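Home | Routes | Fares | Points | FAQ | Newsletter | Contact

We use cookies to remember your settings and see which pages get read. By carrying on you agree to this. Manage cookies

Flying Fandar: your questions, my answers

Hi, I'm Armindo Rocha and I run this site from my kitchen in Neves, a twenty-minute walk from the airport. I don't work for Fandar. I just fly with them a lot (my daughter lives at the other end of the line) and I started writing down what I learned after the schedule change in March, when my inbox went a little crazy. These are the questions I get most. If the airline tells you something different from what I say, go with the airline, and then please write and tell me so I can fix the page!

Is Fandar a real airline or a charter thing?

It's a real scheduled airline, only very small. They have 2 planes, both turboprops, and they fly the same handful of routes out of Neves all year with a few extras in the summer. You buy a seat the way you would anywhere else. People get confused because for the first couple of years you could only book by phone or at the desk, and the old website looked like it belonged to a flying club. The new one is better. Not great, but better.

Where do I book?

On the Fandar site or in the Doteo app. The fares are the same in both. I like Doteo for the return trip because it keeps your boarding pass on the phone even when you've got no signal, and the waiting room at Neves has one corner with signal and everybody wants to sit in it. The website is nicer if you're booking for more than one person. In Doteo you have to type in each passenger from scratch, every single time, and it won't take hyphens in last names. My sister-in-law has flown under a squashed-together version of her name for ages and has never had trouble at the desk, but I'd call if your ID is very different from what the app lets you type.

Travel agents can book Fandar too, but not all of them. Ask.

What's the difference between Basic and Plus?

Basic gets you the seat and a small bag that goes under the seat in front. Plus gets you a checked bag, a seat you pick yourself, and one free date change. If you're going for the weekend with a backpack, take Basic. If there's any chance at all that you'll have to move your trip, take Plus, and do it when you first book. Upgrading later costs more than the difference between the two fares, which I think is cheeky, and I've told them so.

There used to be a third fare in the middle called Light Plus. It's gone. You'll still see it mentioned on some older pages and on a sign near check-in.

How big can my bag be?

Smaller than you think. These are little planes and the overhead bins are really more of a shelf for coats. A normal airline roller bag won't go up there. What happens is they take it from you at the steps, put a tag on it, and you pick it up at the steps on the other side. No charge for that so far, and I quite like it because I don't have to lift anything. Just don't leave your pills or your glasses or your laptop in it.

Checked bags get weighed and they do mean it. I've watched a man put on two sweaters and a raincoat at the counter in July. Skis and bikes have to be requested ahead of time, by phone, and whether you get a yes depends on how full the flight is.
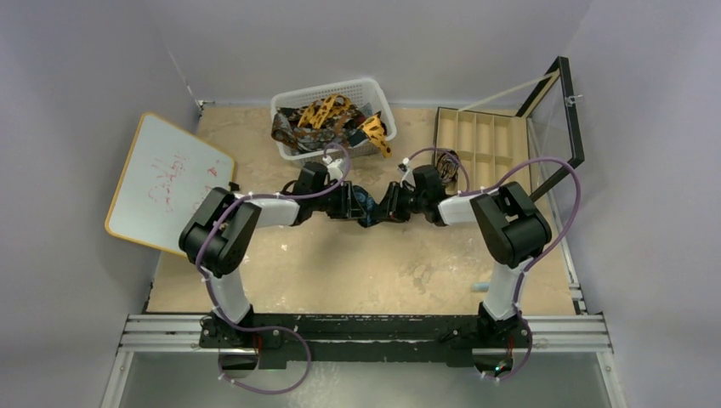

Two robot arms with a piece of dark blue patterned cloth stretched between them.

What time should I get to Neves?

The official answer is an hour before. My answer is that check-in closes 30 minutes before departure and it closes hard, so anything that gets you to the desk with your bag before then is fine. Security is one lane. If your flight leaves near 7 in the morning you'll be in line with the bigger airline's passengers too, and that's when an hour turns out to be sensible. In the afternoon I stroll in with forty-five minutes to go and still have time for coffee.

The coffee bar opens before the first flight and shuts after lunch. For the evening flight bring your own snack. There's a vending machine past security, but it's moody about bills.

Do I earn points?

Yes, if you sign up for Kikeck, which is the loyalty program. It's free and you can do it inside Doteo or on the website. You earn on the fare but not on the taxes, and Plus fares earn double. You have to put your Kikeck number in before you fly. They used to let you add it afterward, and they stopped doing that when the program was redone, so please, please check it's there when you check in.

A free one-way flight starts at 4,000 points, plus the airport taxes, which you still pay in money. It takes me most of a year to get there and I fly more than most people. I wouldn't pick Fandar for the points! But if you're flying anyway, it's silly to leave them lying there.

Do Kikeck points expire?

They do if your account goes quiet. Any flight at all resets the clock, and so does spending even a tiny number of points on something like a seat selection. So if you're getting close to the date and have no trip planned, book a seat choice on some future flight with points and you're good again. A reader taught me that one.

Points can be moved to someone in your household for a small fee. They can't be moved to a friend, however nicely you ask (I asked nicely).

What happens if they cancel my flight?

With 2 planes, if one of them has a problem, the whole day wobbles. It doesn't happen often, but when it does it's a mess, and I'd rather you know that going in. Usually you get a text first, then an email, and then the app catches up some time later. Don't wait for the app.

You'll be offered the next flight with space or your money back. If you want the refund, say the word refund. I mean it. The first thing they put in front of you is a voucher, and once you tap accept on the voucher it's a long road back. The voucher is worth a bit more than what you paid, so it's not a bad deal for somebody like me who'll be back on the plane in a month. For a once-a-year traveler, take the cash.

If you're stuck overnight, go to the desk before you book your own hotel. They have an arrangement with a place in town and will hand you a slip for it. If you book on your own first, getting that paid back takes forever.

How long do refunds take?

Mine have taken anywhere from a few days to several weeks. Card payments come back faster than the ones made through an agent. If you booked with an agent the money goes to the agent first and you have to chase them, and Fandar can't do much to hurry it up. Keep the cancellation email. Screenshot it too, just because.

Can I bring my dog?

Small dogs and cats, yes, in a soft carrier under the seat, one per passenger, and only 3 animals on any flight. So book the dog when you book yourself. It can't be done in Doteo, you have to call. Bigger dogs don't fly with Fandar at all except for service dogs, which are welcome and don't count toward the limit.

My neighbor's terrier has made the trip more than once and sleeps through the entire thing, engines and all. Your dog may have other views. It's a loud plane.

Which seat should I pick?

Toward the back if you want it quieter, since the propellers are up near the middle rows. Left side going out for the view of the coast, right side coming home. The front row has the most leg room but no under-seat space, so even your little bag goes in the back of the plane. I'm an aisle person on big airlines and a window person on these.

Is the new summer route really happening?

I get this one every week! What I know is what Fandar has said in public, that they're looking at it and that it depends on getting a slot at the other airport. It isn't on sale. Anybody who says they've bought a ticket for it has bought a ticket for something else. I'd love it to happen, I've been hoping for that route for as long as I've lived here, but please don't book a non-refundable hotel on the strength of a rumor in a comments section. Including mine.

Will fares go down if I wait?

Hardly ever. With seats this limited the cheap ones go first and then it climbs. I've seen one proper sale in the past year and it was for midweek flights in the dead of winter. If you've got a fixed date, like a wedding, just buy it. If you're flexible, the early afternoon flights are usually the cheapest, and the last one in the evening is the priciest because all the business folks want it.

Can you call Fandar for me?

I can't, sorry. I know their phone line can be slow. Try right when it opens at 8, or try the desk at Neves if you live nearby, it's the same staff and they're lovely in person. Have your booking code ready, the six-letter one and not the long number from your receipt.

I have a question that's not here. Can I write to you?

Sure, use the contact page. I answer in the evenings, and if three people ask the same thing in a row it usually ends up on this list. Please don't send me passport scans. It has happened more than once and I delete them right away, but I'd still rather not have them.

Get the Neves flyer newsletter: schedule changes and fare news, sent when there's something to say. Enter your email address to sign up. Unsubscribe any time.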